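Forum Flultine - Espace Acquisition et annotation
Sujet : Protocole de collecte « chambre » - durée des épisodes et diversité des scènes
Statut : ouvert - 9 messages

l.howells (Lleucu Howells, coordination Brolari)
Mesdames, Messieurs,
La campagne Flotirum entre en mai dans sa seconde phase, consacrée aux chambres meublées. Le lot de référence comprend 200 épisodes de démonstration par tâche, pour 5 tâches : tirer un drap, replier le haut d'un couvre-lit, déplacer un oreiller, ramasser un emballage souple, ouvrir un tiroir. Je souhaite recueillir l'avis des équipes sur deux points avant de figer le protocole : la durée maximale d'un épisode et le degré de rangement exigé au départ.
La proposition initiale prévoit une pièce remise en ordre avant chaque prise. Les observations sont à déposer dans ce fil.

op_station2
Pour ce qui concerne la durée, notre station recommande de ne pas fixer de plafond trop bas. Le repli d'un couvre-lit comporte presque toujours une reprise de préhension. Si l'opérateur sait que l'épisode sera rejeté pour dépassement, il accélère, et la trajectoire devient saccadée. Nous avons rencontré cette difficulté en première phase sur les serviettes.

marceline_annot
Je me permets d'exprimer une réserve. Du côté de l'annotation, les épisodes longs coûtent cher : les temps d'hésitation doivent être segmentés à la main, et le guide actuel ne précise pas si une hésitation appartient à l'action qui précède ou à celle qui suit. Deux annotateurs ont rendu des découpages différents sur un même fichier. Avant d'allonger les épisodes, il conviendrait de compléter le guide.

t_verrier
Sur le second point, je suis défavorable à la remise en ordre systématique. Un modèle entraîné sur des lits tirés au cordeau échoue dès que le tissu présente un pli. La première phase l'a suffisamment montré.

op_station2
La position de t_verrier me paraît excessive. La première phase souffrait également d'un étalonnage irrégulier de la caméra de poignet. On ne peut pas imputer tous les échecs à la propreté des scènes. Je rappelle par ailleurs qu'une scène désordonnée est difficile à reproduire, ce qui complique toute comparaison entre opérateurs.

t_verrier
L'étalonnage a été repris en cours de phase et les échecs sur tissu froissé ont persisté. Je maintiens donc mon avis. Quant à la reproductibilité, elle relève du jeu d'évaluation, que personne ne propose de modifier. Le jeu d'entraînement doit rester varié.

l.howells
Je remercie les intervenants. Afin que la discussion porte sur un cas concret, je joins une vue de poignet prise dans une chambre du lot Bright. Le couvre-lit est froissé, la commode du fond porte des sacs et des emballages en plastique translucide, et la pince occupe le bas du champ, entre deux étendues de literie blanche. Je demande à chacun d'indiquer s'il accepterait cette configuration comme état de départ.

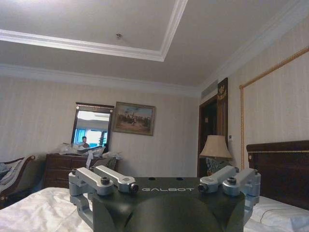
Réponses à la configuration jointe

marceline_annot
Acceptable pour les tâches de literie. Deux remarques toutefois. En premier lieu, le miroir renvoie le reflet d'une personne aux cheveux bruns ; la procédure de floutage doit s'appliquer aux reflets comme aux vues directes, ce que le guide ne mentionne pas à ce jour. En second lieu, les plastiques translucides sont pénibles à détourer. Je demande qu'ils soient annotés par une zone globale et non objet par objet.

op_station2
J'accepterais cette configuration, sous réserve que l'opérateur abaisse le poignet avant le début de l'enregistrement. Le plafond prend ici une place considérable dans l'image et n'apporte rien à la tâche. La vue conviendrait à une phase d'approche - pas à une préhension.

t_verrier
Favorable, sans réserve sur le désordre. Je ne partage pas l'avis précédent au sujet du plafond : les approches font partie de la démonstration, et les couper reviendrait à priver le modèle de la recherche de la cible. En revanche, pour la tâche du tiroir, je l'écarterais : le bas de la commode est masqué par le couvre-lit et par la pince.

l.howells
Je prends acte des positions et propose la rédaction suivante, applicable dès la prochaine session :
- état de départ libre pour les tâches de literie et d'emballage, rangé pour la tâche du tiroir ;
- phase d'approche conservée, avec une étiquette distincte ;
- floutage étendu aux miroirs et aux vitres ;
- emballages translucides annotés par zone ;
- durée maximale laissée en suspens jusqu'à la révision du guide de segmentation.
Le volume par tâche pourrait être porté à 275 épisodes pour la literie, afin de couvrir la variété des plis. Ce point reste soumis à la disponibilité des stations. Marceline, je vous saurais gré de me transmettre un projet de paragraphe sur les hésitations. Le désaccord relatif à la reproductibilité sera repris dans le fil consacré à l'évaluation.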